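Packing bench update

Kershaw starts its trial of automated sweet packing in July, and 26 of us work the benches it affects.
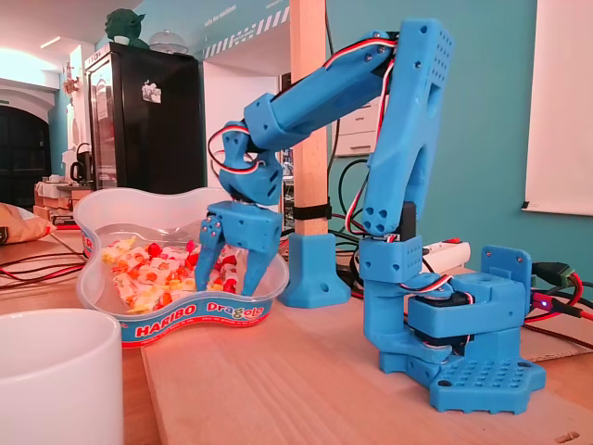 Jobs first. Hours at Stanbridge stay as they are, and no one moves site without being asked.

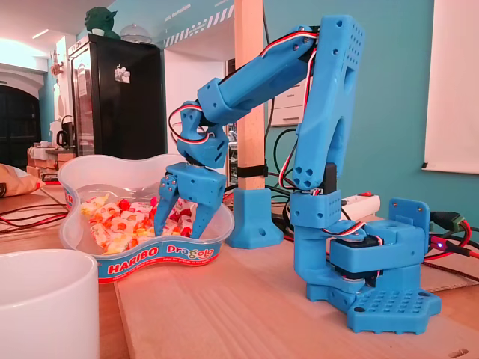 Pay grades are still being discussed. Send questions to Poppy Tunstall.
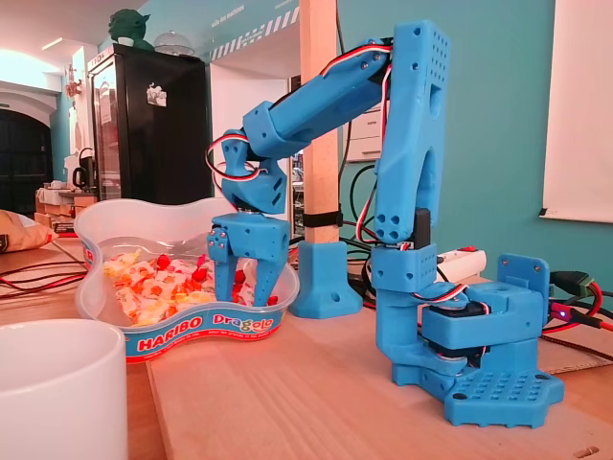 Training takes two mornings. Pieter Segers will start with lifting wrapped candies out of a tub, using a two-fingered gripper. Bring your site badge.

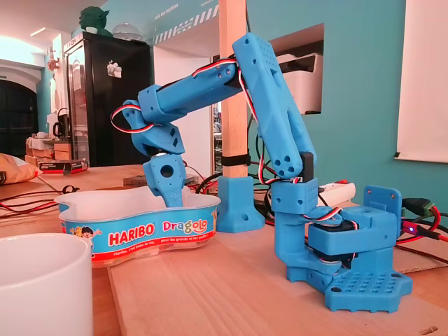 Sign up with Roland Yeoman.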